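Kekeo Crate Cell: virtual bottle handling package

Overview

The Kekeo Crate Cell is a ready-made simulation package for planning and testing bottle handling with a single robot arm. It contains the arm, a parallel-jaw gripper, a bottle crate, a tray, a table and a room, all set up and ready to run. You use it to work out a pick and place routine on a computer before any hardware is bought or moved.

The package is aimed at small bottling plants, deposit return sites, training centres and integrators who quote for this kind of work. It can be used on its own or as an add-on to the Gruvden planning software.

The standard task

The task supplied with the package is moving bottles between crate and tray. The arm takes hold of a bottle by the neck, carries it clear of the crate walls and takes it across to the tray. Bottles with and without caps are included, as return crates are seldom tidy. The crate can be loaded in any pattern, including part full.

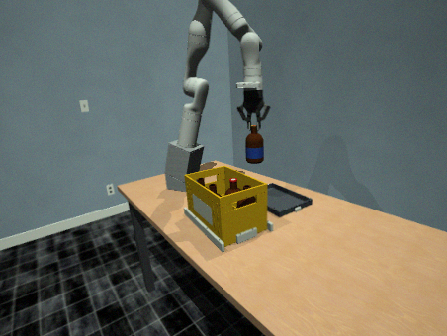

Crate Cell, standard layout: bottle held by the neck, clear of the table.

Gripping at the neck leaves the label alone and lets the fingers work between bottles that stand close together. The finger opening, closing force and approach height are set in the task file. If you want to grip lower down on the body, you will need to lift the crate dividers out of the model or choose a different crate.

What is included

Arm model with joint limits and collision shapes
Parallel-jaw gripper model
Yellow bottle crate, open top
Brown glass bottle with blue label, capped and uncapped versions
Shallow tray with raised rim
Table, pedestal, floor and walls
Task file for crate to tray and tray to crate
Setup guide (PDF, 30 pages)

Views and cameras

Views can be placed anywhere in the room and saved by name. A low side view is useful for checking clearance over the crate rim. A high view is better for seeing which compartments are free and whether the bottle is lined up over the tray. Shadows are switched on by default and can be turned off to save processing time.

Each run can be recorded from two views at once. Recordings are saved with the joint positions and gripper state, so a failed pick can be played back and looked at step by step.
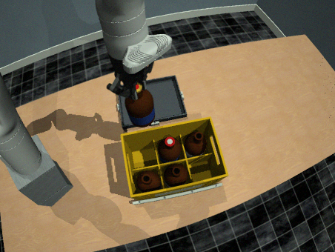

Changing the layout

The crate and tray can be moved and turned by typing in a position or by dragging. After each change, the reach check shows whether the arm can still get to every compartment. Bottle size, weight and surface friction are edited in a plain table.

You can load your own crate or bottle as a mesh file. Very detailed meshes slow the simulation down, and we suggest simplifying the inside of the crate first. Dividers should be kept as separate parts, otherwise the software may treat the crate as a solid block.

Random placement is available for test runs. The standard test set has 200 starting layouts, and the results are saved as a spreadsheet.

Limits

Liquid is not simulated. A full bottle is treated as a heavier solid object, so sloshing during fast moves will not show up. Glass breakage is not modelled either, although contact force is logged and a warning level can be set. Cycle times from the simulation should be checked on the real arm before they are used in a quote.

Requirements and licence

The package needs a desktop computer with a separate graphics card and about 13 GB of free disk space. Each licence covers 2 computers at the same site. The Wison file converter is included for users with older layouts; Lui project files can be opened directly.

Support

Setup questions and requests for custom crates are handled by Mathis Renaud in the applications team. Please send the task file and the log with your message. The next update is planned for August and is free to current licence holders.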